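About Dodton

Hi, and welcome! I started Dodton in my garage with 13 donated T-shirts and a sewing machine that hated me. Now I run a little mending school on Delter Street, and I've taught roughly 300 people to patch, darn and hem – some of them swore they couldn't thread a needle! Classes are small, tea is free, and you can bring anything with a hole in it (yes, even socks). We close for two weeks in December so I can catch up on my own pile. Come say hi!

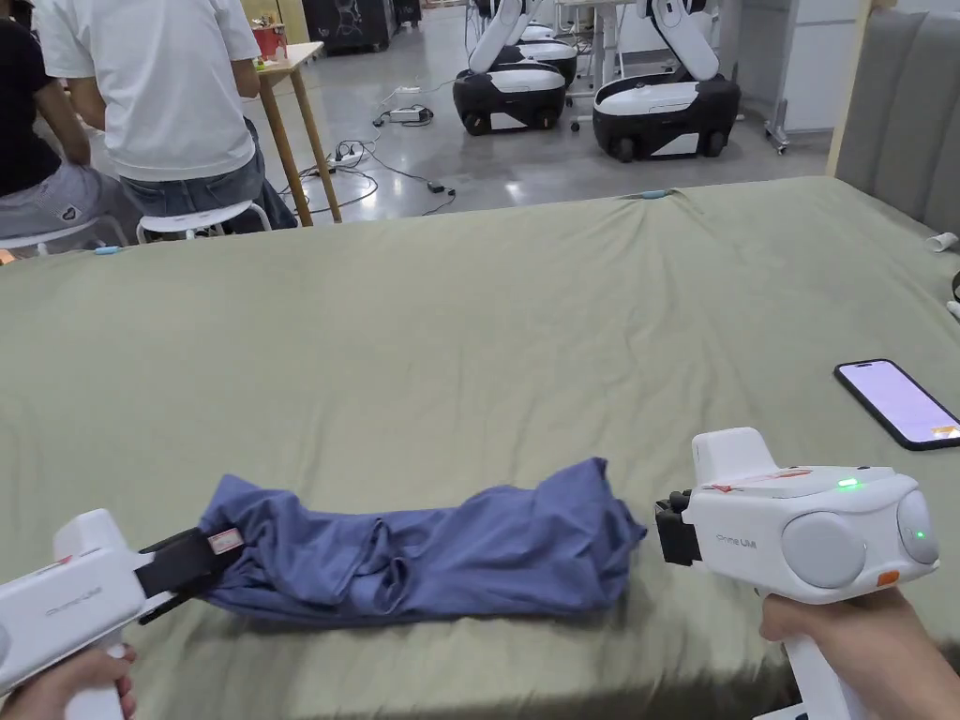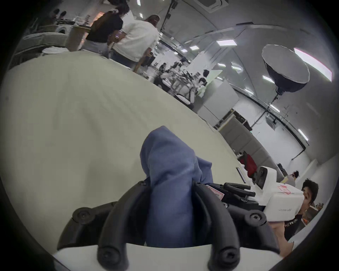

Blue cloth, both times.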